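Keep the Kitchen Table

My sister and her husband finished their remodel in July, and the first thing I noticed when I walked in was that the kitchen table had gone. Where it used to stand there is now an island with four stools. It is a good island. It has outlets in the side and a drawer for the trash can. I ate a plate of eggs at it with my feet off the floor and my back to the person cooking, and I missed the table the whole time.

I have been selling and repairing secondhand furniture for long enough to see what people get rid of. Ten years ago it was china cabinets. Now it is tables. People call the shop and offer them for free if we will haul them off, and most weeks we have to say no. The callers all tell me the same thing: they never eat at it, it just collects stuff.

I think the collecting is the best argument for keeping one. A table is the only large, flat, waist-high surface in most homes that has no fixed job. The counter belongs to the cooking. The desk belongs to whoever's desk it is. The kitchen table gets the tax papers in spring, the school project, the sewing, the bag of beans that needs shelling, the chair seat with the loose screw. Then it gets wiped down and somebody eats at it.

The one I grew up with was bought used for 33 dollars. My mother cut out dresses on it. My father took apart a lawn mower carburetor on it, once, and was told not to do it again. The top was marked all over by the time it came to me, and I have never sanded it. I don't think a table needs to be kept nice. It needs to be kept clear enough to use, and that is a smaller job.

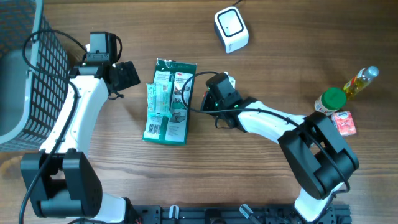 What the island can't do

The usual reply is that an island does all of this and gives you storage too. I don't agree. An island is built at standing height, so a child needs a stool to reach it and an old person needs help getting up. Everyone sits along one side, facing the same way, like people at a bus station. You can't pull it out from the wall when company comes, and you can't take it with you when you move.

It also costs a great deal. Katalin Csonka, who runs a small cabinet shop across the street from mine, showed me two quotes she had written for plain islands with no sink. Both were more than I paid for my first truck. For 410 dollars I can sell you a solid table and six chairs that match, and I will bring them to your house.

I'll grant that some kitchens are too small. I lived in one of those for years and ate off a board laid over the radiator. If you have no room, you have no room. But many of the people calling me do have room. They have been told that a table makes a kitchen look dated, and that buyers want an open floor. Maybe buyers do. Most of these people are not selling.

A customer of mine, Tímea Győri, went the other way last winter. She had her island taken out – it had been there when she bought the house – and put a drop-leaf table in its place. Her boys do homework at it now while she makes supper. She says they argue more than they did when each of them was in his own room, and she would not go back.

If yours is buried, try clearing half of it and leaving the other half alone. Eat at the clear end for a week. If at the end of the week you still want it gone, call me, and I'll see if there is space on the truck.

Contact the editor | © 2019 All rights reserved | Back to top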